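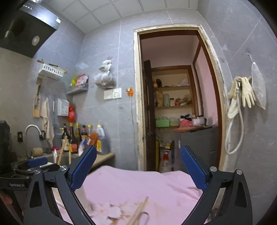 Our neighborhood email list is switching platforms in February and I have been reading the archive before it disappears. All of it. I have a job and a family and I am doing this anyway. Thread.

The list covers Drirkusside, which on a map is two streets and a drainage ditch. There are 300 members. I couldn't tell you where they all sleep.

The first message ever sent says "Test." The second says "Please remove me from this list." He is still on it. He posted last month about gutters.

You can split the archive into eras, like pottery. The early years are all kindness. Somebody has extra tomatoes. Somebody found a glove. People sign with their full name and street number, as if writing to a judge.

Then comes the Leaf Blower Era, a dark time.

It starts with one very polite question about what time is too early. By evening it has a new subject line, RE: RE: RE: "Early??", and a retired man on Eton Street is quoting the city code with the section numbers in bold.

The code says 7 a.m. You would think that would settle it. What followed was four days on whether 7 a.m. means the blower may start at 7 or the blowing may be done by 7.

My favorite message from this period, complete: "I own a rake."

Next: Lost Cats. Every lost cat on this list has been described as "gray, friendly, does not answer to his name." I now believe it's one cat with several mortgages.

He gets found a lot too. People post that they've taken in a stray, very sweet, seems hungry. He has eaten breakfast at every address between the ditch and Bangash Bakery.

Speaking of the bakery. When it raised the price of a plain roll, the list produced 200 messages. When the city proposed closing our end of the bus line, it produced six, and one of them was the gutters guy asking to be removed.

I want to say a word for Faisal Dhanial, who has moderated this thing since the start and in all that time has used an exclamation point once. It was the hail year. "Move your cars!"

His usual style is more like "This topic is now resting." I've started saying it at home. It doesn't work on teenagers.

I had assumed the list was mostly complaining. I went in hoping it was mostly complaining, if I'm being fair. But a huge chunk of it is just people lending each other things.

Ladders, mainly. A post-hole digger with its own waiting list. A carpet cleaner that went around so many houses that when it finally died there was an argument over who had to tell the owner, and then over who the owner was.
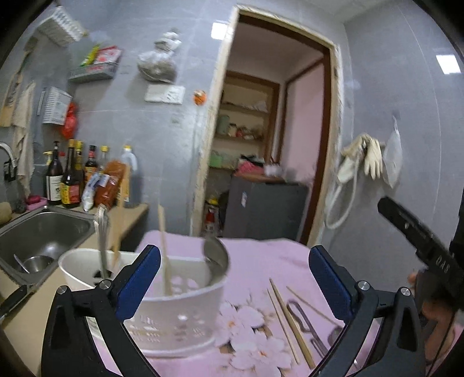

Ladle in residence, sharing with the chopsticks.

Some of the loan requests are magnificent. "Does anyone have a tuxedo, any size, by 5." He got three offers. No follow-up was ever posted and I think about that man all the time.

"Does anyone speak enough Portuguese to help me apologize to my mother-in-law." Two people did! One of them asked what he'd done so she could pick the right verb.

Also: "Looking for a trombone, or someone to take a trombone." I've read it nine times. I don't know which direction the trombone was going.

There's a whole winter when one woman's furnace quit and the thread is only times. "I can take her Tuesday's space heater at 4." "I've got dinner, she doesn't like peas." No speeches. Then in spring a fight about mulch, with the same people.

The mulch fight is vicious, by the way. Color came into it.

Anyway, the new platform is called Dorix and it has reactions. You can put a little heart on a message. I asked what happens to the archive and was told it would be "available on request," which is what my dentist says about my X-rays.

The objections to Dorix have all been sent to the old list. The people in favor are already on Dorix, where they agree with each other. This has been the most peaceful debate in our history.

The retired man on Eton Street wants to know if there'll be a way to post in bold. There will not. He's considering his position.

I've been saving the good ones in a folder. So far it's the tuxedo, the rake, the trombone, "Move your cars!" and an entire exchange about a wasp nest in which everyone turned out to be talking about a different wasp nest.

If anybody from Drirkusside is reading this, I have a casserole lid that isn't mine. Glass, no knob. I'll put it on the old list too. And Dorix, fine.

Comments

maplehours
Our list had a man who replied "Noted" to everything for eleven years. When he moved away somebody replied "Noted."

pj_underhill
The trombone was leaving. A trombone is always leaving.

Renata on the hill
How do you tell which mulch color is wrong, asking before I open these bags

ditchside_dweller
Eton Street here. It was the done by 7 people who had it wrong and I have the section number if you want it.

tworakes
I think that's my lid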